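Kit Brakine para ropa suelta: primeras impresiones

Boletín de Zarkstead, 27 de febrero
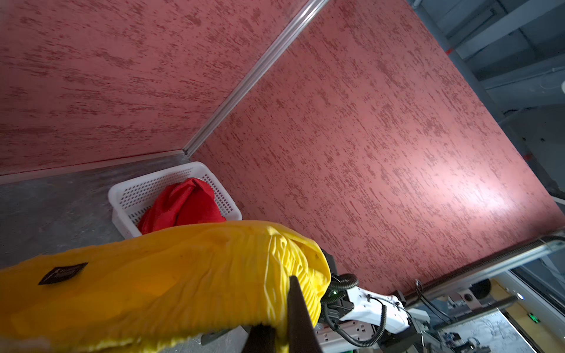 El kit de manipulación textil de Brakine ya se puede reservar – 3000 euros, pinza, cámara de muñeca y software incluidos. Montaje rápido, manual regular (la traducción flojea). Lo mejor, el agarre: con la tela amarilla los dedos negros cierran sobre un buen puñado de pliegues, nada de pellizcar una esquinita. Para prendas finas todavía no lo vemos claro, hay que ajustar la fuerza a mano y eso lleva su teimpo. Korkor Baidoo prepara una comparativa con la pinza de Fumunora, saldrá en mayo. Quien quiera probarlo antes – 22 plazas para la demo, apuntarse con Marek Šťastný. Envio aparte, repuestos también.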